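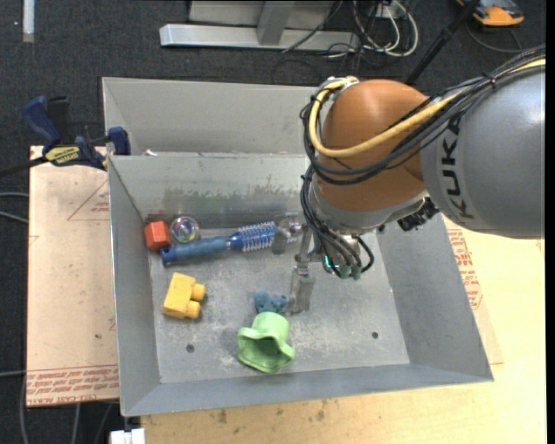
A KUKA robot arm with its gripper in a grey metal bin of small coloured objects

The Kernudo Exchange

The Kernudo Exchange is a feature-length war drama set in a provincial telephone exchange during the last night of a military government. It was produced by Driltisier Films and shot largely in and near the town of Camari. The running time is 97 minutes in the festival version and 104 minutes in the version later issued for home viewing. The dialogue is in Spanish, with a few passages of untranslated radio traffic.

Plot

The film opens at dusk in October. An army signals section has been sent to hold the exchange at Kernudo, a small building on the road to Villanueva. The sergeant in charge has been told to keep the military lines open and to cut all others. As the evening goes on, the orders that reach him begin to conflict. One officer tells him to disconnect the regional hospital; another, using the same call sign, tells him to restore it.

The civilian operators, who have been kept at their posts, hear the rumours first. A night supervisor learns that the garrison at Villanueva has opened its gates to the crowd, but does not pass this on for almost an hour of screen time. A young conscript deserts through the battery room and is brought back by a farmer who believes he is doing his duty. Shortly before dawn a second army unit reaches the building. Each side takes the other for loyalists, and shots are exchanged across the yard.

The last section takes place in daylight. The sergeant gives a statement to two men whose authority is never explained. The film ends as the day shift arrives and the lines are reconnected.

Production

The script was based in part on interviews with former conscripts and exchange staff, although Kernudo and the events shown there do not correspond to a single real incident. An early draft followed three groups of soldiers over four days. This was reduced to one building and one night when the budget was cut before filming.

Principal photography took 41 days, 18 of them at night. The interior of the exchange was built in a disused grain store outside Camari. The switchboards were assembled from parts of several older systems and were wired so that the lamps could be lit in sequence from a desk behind the set. Exterior scenes were filmed at a former customs post. The crowd at Villanueva, which is heard throughout but seen in only one shot, was recorded separately at a football ground.

The film was shot on 16 mm stock and enlarged for cinema prints. Most scenes use a single hand-held camera with a short lens, and there are 7 takes of more than four minutes. Lighting in the night scenes comes mainly from sources visible on the set — desk lamps, torches and vehicle headlamps — with a small amount of added fill.

There is no musical score. The sound mix gives the telephone lines their own narrow frequency range, which widens slightly after the civilian circuits are restored.

Release

The film was first shown at a regional festival and then opened in a small number of cinemas. The initial release sold some 3000 tickets. A later television broadcast reached a wider audience and led to a second, longer cut, in which a scene between the night supervisor and the farmer was put back. Subtitled prints were prepared in English and French. The English subtitles on the first prints left out the opening radio exchange and were later revised.

Reception

Reviews were mostly favourable. Critics praised the handling of space inside the exchange and the refusal to explain which orders were genuine. Several compared the film with other dramas about the collapse of military rule, in particular those that follow low-ranking soldiers who do not know which side they are on. The exchange of fire in the yard was generally treated as the central scene.

Objections were made to the closing section, which some reviewers found abrupt, and to the thin characterisation of the conscripts. One group of former signals staff stated that the procedure for isolating civilian lines was shown wrongly and would have taken longer than the film allows.

Versions

The two versions differ in four places. In addition to the restored scene, the longer cut has an extended opening on the Villanueva road, a different order of calls before the second unit arrives, and a full list of the amateur performers in the end credits. The original camera negative is held by the production company. No restoration has been carried out.

See also

War films set in a single location
Military rule in film
Telephone exchanges in fiction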